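Questions we get about sorting the odds-and-ends bin, answered by somebody who has read too many tidying books and believed very few of them. Last gone over in April.

## The bin itself

**Is a metal bin really better than a plastic tub?**

For some things. A metal bin won't split at the corners when you drop it, and you can scrub it as hard as you like. It is also loud, heavy and cold on the hands in winter. The catalogs call metal "hygienic," a word I distrust on sight. Any bin is hygienic if you wash it and none of them are if you don't.

**Do the scratches matter?**

On bare metal, mostly no. A scratched floor looks tired and does its job. Run a fingertip over it once in a while (slowly), and if you catch a burr, take it down with fine sandpaper. The polish sold for this purpose makes the bin shiny for a week. I tried the Hatness one and would not buy it twice.

**How big should it be?**

Smaller than you think. I used to keep one that held 40 quarts and it was never less than full. The 12-quart one I use now is also full, but I can find the bottom of it in a minute. People who sell storage will tell you to measure your things and buy to fit. Do it the other way around — pick the bin, and let it tell you when to stop.

**Should I line it?**

Only if the noise bothers you. A folded dish towel does the same work as the Gresard cut-to-size liner, and you can throw the towel in the wash.

## What goes in it

**Can toys and cleaning things share a bin?**

For an afternoon, while you sort. As a permanent arrangement I'm against it. A scrubber that has been used on a sink carries whatever was in the sink, and toys get chewed. I have read that a "family bin" teaches children to respect household objects. I have yet to see any sign of it.

**What about little play food and squeaky toys?**

Decide by use. If somebody played with it in the past month, it goes back on the shelf. If it's been at the bottom of the bin all that time, put it in the donation bag and see whether anybody asks. Soft molded toys with a hole for the squeaker are a separate problem, because water gets in and stays there. Squeeze one over a white paper towel. If gray or black specks come out, it belongs in the trash, whatever the internet says about vinegar.

**Are toys for dogs and toys for toddlers interchangeable?**

They look alike and they are not made to the same rules. Keep them in different rooms if you have both a dog and a toddler, and don't count on either one to know the difference.

**I have round things whose purpose I can't identify. Caps, wheels, knobs. Keep them?**

Put them in a jar with the month written on the lid. Six months later, empty the jar. The Semeniuk method says to photograph each part and enter it in a log with 178 categories. If you have the kind of life where that is possible, you probably don't have the jar.

## Sorting day

**Do I have to tip everything out?**

The books say so, and they like the drama of a big pile. I find that tipping out a bin just moves the mess to the floor, where I step on it. Lift things out one at a time and don't pick up the next until the first has somewhere to go. It is slower for the first few minutes and quicker after that.

**How do I know when a bin is sorted enough?**

When the things left in it don't touch much and you can name each one. I wouldn't go further than that. 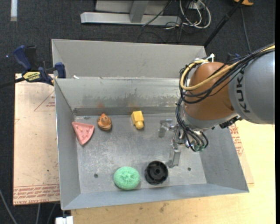

**How often should I replace a textured scrubber?**

When it starts to smell after a rinse, or when the surface has worn smooth and it slides over the dirt. The packages tend to say every two weeks, which suits the people selling packages. In my kitchen a scrubber that is wrung out and stood on its edge to dry lasts a good deal longer.

**What's the safest way to wash plastic toys?**

Warm water, dish soap, an old toothbrush for the ridges and bumps. Rinse, shake, and leave them on a rack overnight. Skip the dishwasher for anything soft or hollow, and for anything with a battery in it.

**Is the Ullon divider set worth the money?**

I doubt it. The full set has 539 reviews on the shop page and most of the ones I read were written before the buyer had opened the box. The dividers stand up well enough while the bin is full and lean over as soon as it isn't. Two shoebox lids cut down with scissors will get you through the same year.

**My bin fills up again within days. What am I doing wrong?**

Possibly nothing. A bin near the door or the sink catches things, and that may be the most useful thing about it. Empty it when it annoys you. If you want a schedule, the end of the month is as good as any — I've kept to mine for four months out of the last six.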